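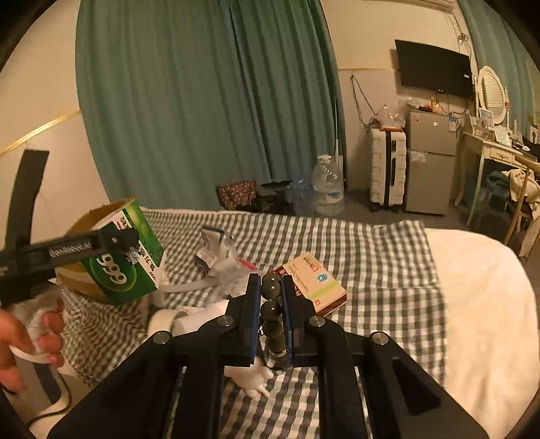
4.2 Building the hand-held pair

Both grippers were put together in the shared workshop at Broltau, on the long bench nearest the window, over a good many evenings between other people's bookings. We had set out to make one. The second came after Selorm Alhassan pointed out, quite rightly, that hardly any of the household jobs on our list can be done comfortably with a single hand, and that a person given one gripper will sooner or later help out with their bare fingers. We have kept the two as alike as we could, though anyone who has used them for an afternoon will tell you which they prefer.

The fingers gave us the most trouble and, it must be said, the most pleasure. Each pair runs parallel and closes on a squeeze of the handle, and each finger is a tall plate with a narrow pad on its inner face (blue in Figure 2). We tried several pad materials from the Hendriks offcuts bin before settling on one that holds both a flat cardboard side and something small and round. Those are rather different requests to make of the same strip. A medicine box sits squarely between the fingers and asks only not to be crushed, whereas a stack of glossy beads touches the pad at a few small places and would like very much to turn. Danilo Lacson spent the better part of June on this question alone, and the present pad thickness is his.

Handles were a more personal matter. The bare grip is perfectly sound for short jobs, but it grows tiresome over a long one, and we found that a turn or two of cloth did as much good as either of the shaped grips we had drawn up. We left this to the person holding it – some wrap, some do not – and made no attempt to standardise it.

Figure 2. The pair in use over a bed, with an open cardboard box on it. The left gripper, its handle wrapped in white cloth, holds a green box just above and in front of an open cardboard box; the other holds a column of dark round beads.

We chose beds as well as tables for the trials, at Lucrezia Amato's suggestion. A blanket gives under the fingertips, and small things settle into it, so the approach has to be gentler and lower than it would be over a hard top. In all we recorded 137 packing runs with the finished pair. The bolts on the frame were checked after every 10 runs and tightened where needed, a habit we would warmly recommend to anyone building something similar at home.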